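Trustska, cuatro meses después: análisis de una cartera física para criptomonedas

Por Florian Fleury
Septiembre de 2022

Compré la Trustska para sacar de una plataforma de intercambio lo que llevaba tiempo dejando allí por pereza. La he usado como cartera principal durante 4 meses, con bitcoin, ether y una moneda estable. Pagué 73 euros por ella, envío aparte, en la tienda en línea de Cirutside.
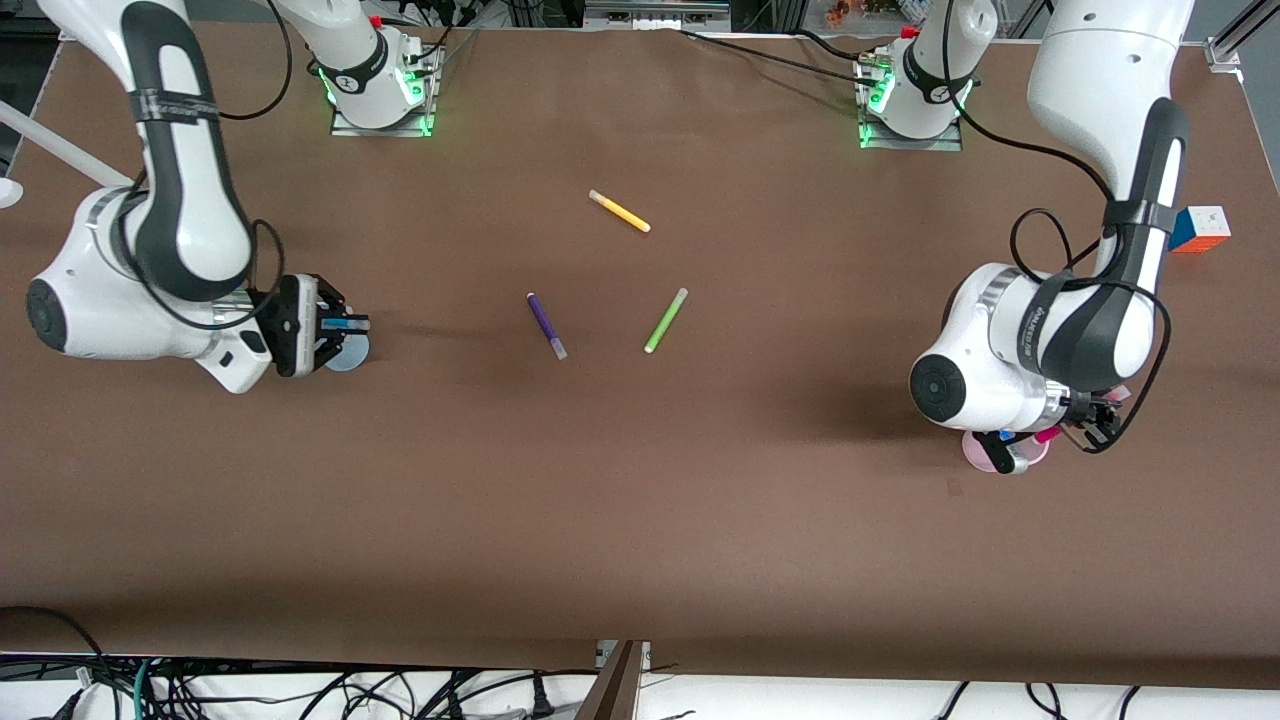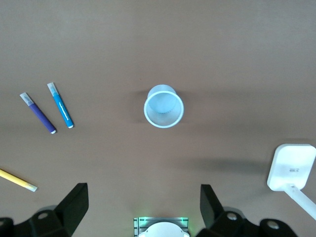

Una cartera física guarda las claves privadas fuera del ordenador y firma las operaciones dentro del propio aparato. La idea es sencilla y casi todos los fabricantes la cumplen, de modo que las diferencias están en la pantalla, en el programa que la acompaña y en lo que ocurre el día que hay que recuperar los fondos. Para apuntar las palabras de recuperación conviene una mesa despejada, papel y un rotulador de punta de fieltro como los dos que hay junto al vaso blanco de plástico, aunque para las tarjetas que trae Trustska yo usaría uno fino: las casillas son estrechas y mi primera copia quedó ilegible en la segunda fila. Hay dos tarjetas en la caja. Gasté una en ese error y tuve que hacer la segunda copia en una cartulina.

Contenido y construcción

La caja trae el aparato, un cable USB-C corto, las dos tarjetas y una hoja plegada con instrucciones en seis idiomas. El español está bien traducido, salvo el apartado de la frase adicional, donde se confunden «contraseña» y «PIN» en dos frases seguidas. Quien no sepa ya de qué se habla tendrá que acudir a la versión inglesa.

El cuerpo es de plástico negro, con dos botones en el lateral derecho. Los botones son duros al principio y se ablandan con el uso. La pantalla es monocroma y pequeña, pero muestra la dirección de destino completa en dos pasos, y eso me parece más importante que el color. He visto modelos más caros que enseñan solo los primeros y los últimos caracteres.

No tiene batería. Hay que conectarla siempre por cable, al ordenador o al teléfono. A mí no me molesta, porque hago pocas operaciones al mes y casi todas desde el mismo escritorio. El cable incluido sí me parece corto y lo cambié la primera semana.

Puesta en marcha

Tardé 16 minutos en tenerla lista, con la actualización del sistema interno incluida. El aparato pide un PIN, genera 24 palabras y obliga a confirmarlas todas, una por una, en orden aleatorio. Se hace largo. Aun así lo prefiero a la comprobación de tres o cuatro palabras sueltas que hacen otras carteras, que deja pasar errores de copia.

El programa de escritorio se llama Gramska y hay que descargarlo aparte. En Windows se instaló sin problemas. En Linux tuve que añadir a mano una regla para que el sistema reconociera el aparato; la regla está en la página de ayuda, bastante escondida. La versión para teléfono solo existe en Android.

Antes de mover nada importante hice lo que recomiendo siempre: envié una cantidad pequeña, borré el aparato por completo y lo recuperé con las palabras escritas. La recuperación funcionó a la primera. Introducir las palabras con dos botones es lento, pero el teclado sugiere el resto después de la tercera letra.

Uso diario

Gramska muestra los saldos en una sola lista y permite fijar la comisión de red a mano. En bitcoin ofrece tres niveles y un campo libre. En Ethereum las estimaciones me han parecido altas en varias ocasiones, y desde el segundo mes las ajusto yo mirando antes el estado de la red. Quien no quiera ocuparse de eso pagará algo de más en algunas operaciones.

La lista de monedas es limitada. El fabricante habla de 189 activos compatibles, pero la mayoría son fichas emitidas sobre Ethereum que comparten el mismo soporte. Si se descuentan, quedan pocas redes propias. Para lo que tengo yo basta. Quien reparta su dinero entre redes menos conocidas debería consultar la lista antes de comprar, y consultarla dentro del programa, porque la de la web va por detrás.

La firma de contratos es el punto más flojo. Al conectar la cartera con una aplicación descentralizada, la pantalla enseña a veces un código largo sin traducir y pide confirmación. Eso es firmar a ciegas. La opción viene desactivada de fábrica, que es lo correcto, pero el aviso que aparece al activarla ocupa una línea y no explica gran cosa. Yo la activé una vez, para una operación concreta, y la volví a desactivar.

También he echado en falta una exportación decente del historial. Gramska genera un archivo CSV con fechas, cantidades y comisiones, pero sin el valor en euros en el momento de cada operación. Para la declaración hay que completar esa columna por otro lado. Jamie Lockwood, con quien comparto las hojas de cálculo de este sitio, preparó una plantilla que lee el archivo tal cual; los separadores decimales dieron guerra hasta que cambiamos la configuración regional.

Atención al cliente

Escribí dos veces. La primera, por la regla de Linux, contestaron al día siguiente con el enlace correcto. La segunda pregunté si el código del sistema interno era público y me respondieron que lo es «en parte», sin precisar qué parte. Insistí y no hubo más respuesta. Para mí es un defecto serio en un producto de este tipo, y es lo que más pesa en la nota final.

Ningún empleado debe pedir jamás las palabras de recuperación, y en los dos intercambios no lo hicieron. Sí recibí, pocas semanas después de la compra, un correo falso que imitaba al fabricante y pedía «validar» la cartera en una web. No sé de dónde salió mi dirección. Lo borré y lo comuniqué a la tienda, que dio acuse de recibo.

Frente a la Osei

Antes usaba una Osei de primera generación, que sigue en un cajón como reserva. La Osei tiene mejor pantalla y acepta más redes, pero su programa tardaba mucho en sincronizar y el conector se me aflojó. La Trustska es más rápida y más incómoda de leer. En precio están cerca si se busca la Osei rebajada – yo la he visto a menudo con descuento. Si ya tiene una Osei que funciona, no veo motivo para cambiarla.

A favor: dirección completa en pantalla, comprobación de todas las palabras, recuperación fiable, precio.

En contra: cable corto, casillas estrechas en las tarjetas, pocas redes propias, historial sin valor en euros, respuestas vagas sobre el código.

Nota: 7 sobre 10. La sigo usando para bitcoin y para la moneda estable. El ether lo he devuelto a la Osei hasta que mejoren la pantalla de firma de contratos.

El aparato lo compré con mi dinero. Cirutside no ha leído este texto antes de publicarse y los enlaces a la tienda no generan comisión.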